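Kaewkla: cajones de un carro médico

¡Bienvenida, bienvenido! Kaewkla reúne imágenes de un carro blanco y azul claro con el cajón abierto, pensadas para quien estudia cómo se guardan (y se desordenan) las cosas pequeñas. Lo empezamos Ratree Kamolrat y yo en diciembre, y cada cajón nos sigue pareciendo un mundo.

Contenido
Carpeta cajones: 100 imágenes en color.
Carpeta notas: 45 fichas de texto, una por disposición.
Versión 2, 17 de enero de 2021. 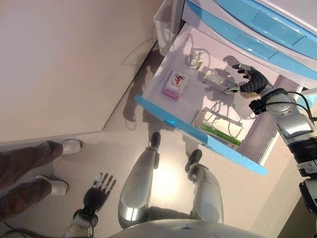
Cajón abierto con varias cajas pequeñas, una de ellas translúcida.

Qué anotamos
En cada ficha va el tipo de objeto (caja, tubo, frasco, otro), la zona del cajón y si algo lo tapa. Las cajas alargadas se anotan por su lado mayor. Si no se lee el nombre de un producto, el campo queda vacío; por favor, ¡no lo rellenéis a ojo!
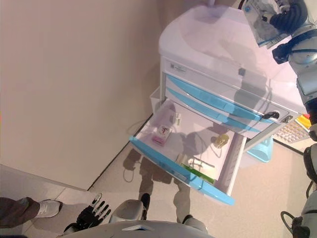 Lo transparente es lo más difícil y también lo más bonito de anotar. Sobre fondo blanco, un contorno se pierde enseguida, así que unas 40 imágenes llevan la marca "dudoso" y agradecemos muchísimo cualquier revisión.

Pendiente
Unificar "frasco" y "vial" en las fichas antiguas.
Traducir las notas al tailandés (Siriporn Prasertsri ya está con ello).

Correcciones y preguntas, a Elsa Sjöberg, con el nombre de la ficha en el asunto.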